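Cubos para todo: el juguete más viejo de la casa vuelve con precio de mueble

Los cubos de madera han regresado, y esta vez traen folleto. Denolari vende los suyos en caja de 9 y los presenta como «sistema de juego abierto». Truvel prefiere hablar de «piezas de calma». Portela, que hasta hace poco hacía cajas para vino, asegura en su catálogo que apilar con regularidad mejora la concentración, la paciencia y, con un poco de suerte, el carácter. Ninguna de las tres aporta un dato que lo respalde. Un cubo pintado de rojo sigue siendo un cubo pintado de rojo.

Pasé buena parte de noviembre con las tres cajas abiertas en la mesa del comedor, apilando por las noches, cuando la casa se quedaba en silencio. Quería saber si la diferencia de precio se nota en las manos. Se nota algo, menos de lo que prometen los folletos.

La primera prueba es la más tonta y la que mejor separa un cubo bueno de uno mediocre: poner uno encima de otro. Con dos se apaña cualquiera. A partir del cuarto empiezan a contar las aristas, y en el sexto se descubre si la pintura se aplicó con cuidado o si quedó un reborde en alguna cara. Los de Denolari llegaron a seis sin protestar. Los de Truvel, bonitos, de tonos apagados, resbalan: el barniz es tan fino que la torre se va de lado con solo apoyar un codo en la mesa. Los de Portela pesan más y perdonan el mal pulso, aunque dos venían con una esquina mordida.

Luego está la moda de marcar el terreno. Un cuadrado de cinta negra sobre la mesa, la torre dentro, y ya tenemos «zona de construcción». Pruvby vende el rollo de cinta aparte, con plantilla de cartón incluida, y me parece el mayor descaro de todo este asunto. La idea, en cambio, funciona. Con un borde a la vista, los niños discuten menos por el espacio y los adultos dejan de poner la taza del café donde no deben. Basta la cinta que haya en el cajón -- eso sí, conviene probarla antes en una esquina discreta, porque en mi mesa, de madera clara, dejó un rastro pegajoso que tardé 5 noches en quitar.

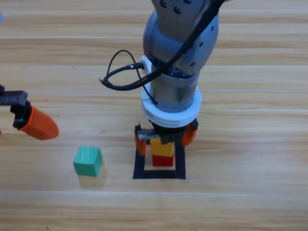

Amarillo sobre rojo, dos pisos y nada más. A esa altura cualquier marca parece excelente, y sospecho que por eso los catálogos enseñan tantas torres bajas.

Lo que no me creo es el discurso. Los fabricantes llevan años buscando una coartada pedagógica para objetos que nunca la necesitaron, y el comprador la paga. La caja grande de Truvel, de 400 piezas, viene con un cuaderno de «retos guiados» que en mi casa acabó calzando una puerta. Los cubos, mientras tanto, se usaron para hacer un garaje, una cárcel y un soporte para el teléfono.

¿Merece la pena comprarlos? Si no hay ninguno en casa, sí, y una caja pequeña sobra para empezar. Yo elegiría la de Denolari por las aristas, y sin entusiasmo, porque el rojo mancha un poco el trapo al limpiarlo. Quien tenga un juego heredado puede ahorrarse el gasto: lijar las esquinas y repasar el color lleva una tarde.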